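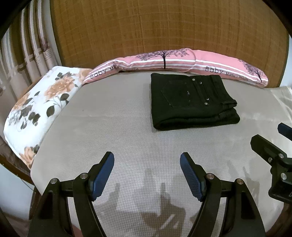 Figure 2. Black jeans folded into a rectangle on the bed, back side up, with the pink bolster behind.

4 min read

4.2 Folding on the bed

Household guides claim that a folded rectangle keeps denim tidy. We doubt the claim is worth much. Holzer's home diary study logged 184 folds over 7 weeks, and the only thing it measured well was patience. A bed is soft - edges sink, and a crease set there may not hold on a shelf. 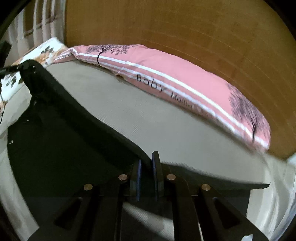
Renaud argues that spreading the garment out first gives a better fold. Her trial had two households, hardly enough to settle it.

Comments

Ju-won Geum: Did anyone check the shelf afterward?

Vilho Huttunen: I roll mine. No study needed.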